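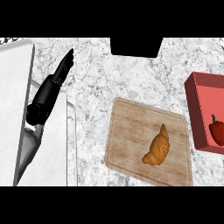 Figure 6. White marble countertop with sink basin and robot arm.

6. Setting up your first print proof

Your manuscript is in, your chapters are in order, and now comes the best part: turning it all into something you can hold! Karard does most of the heavy lifting, but a printed page is less forgiving than a screen, so work through the steps in order the first time.

Before you start

Have the final text file, your author bio and your ISBN handy. If you bought your number through Girkeck, it will already be waiting under Account > My Numbers.

6.1 Create the proof

1. Open your project and click Proof > New Print Proof.
2. Choose a trim size. You can change it later, but every page will reflow and your index will need to be rebuilt.
3. Enter the title exactly as it appears on your ISBN record, including the subtitle.
4. Choose a paper color. Cream is lovely for memoir and business books. White is better for charts.
5. Click Build. A book of 200 pages usually builds while you refill your coffee.

Note: The page count must be even. If yours isn't, Karard adds a blank at the back. You can use that page for a contact line or a short note inviting readers to get in touch.

6.2 Check the margins

1. Open the proof in Spread view so you see left and right pages together.
2. Turn on Gutter Guide. The shaded strip is the part that disappears into the binding.
3. Go to the middle of the book, where the binding pulls hardest, and look for any text touching the strip.
4. If you find some, raise the inside margin one step and click Build again.

Caution: Don't fix a tight gutter by shrinking the type. Your readers will notice long before you do.

6.3 Add the cover
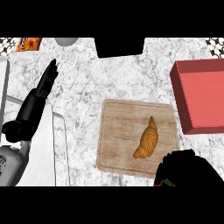
Your cover file needs to be one flat piece: back, spine and front, in that order. Karard works out the spine width from the page count, so finish section 6.2 before you upload anything. On the front panel, one clear subject with some calm space near it is a joy to work with. A croissant on a square cutting board, with speckled counter showing beyond the board, gives you an easy focal point and still lets you try the title in a few different spots. Drag the title box around and play with it!

1. Click Cover > Upload and select your file.
2. Line up the spine marks with the two dotted lines.
3. Type your name as you want it shown. Our sample project uses Hanna Onyshchenko, so replace that in all 2 places (front and spine).
4. Click Lock Cover.

Note: Spine text is switched off for books under 159 pages on thin stock.

6.4 Order the paper copy

1. Click Proof > Order and choose Wirkomport as the printer.
2. Confirm your shipping address.
3. Write down the proof code. Support will ask for it.

When the proof arrives, read it with a pen in your hand. Mark everything, then go to section 7 to enter your corrections.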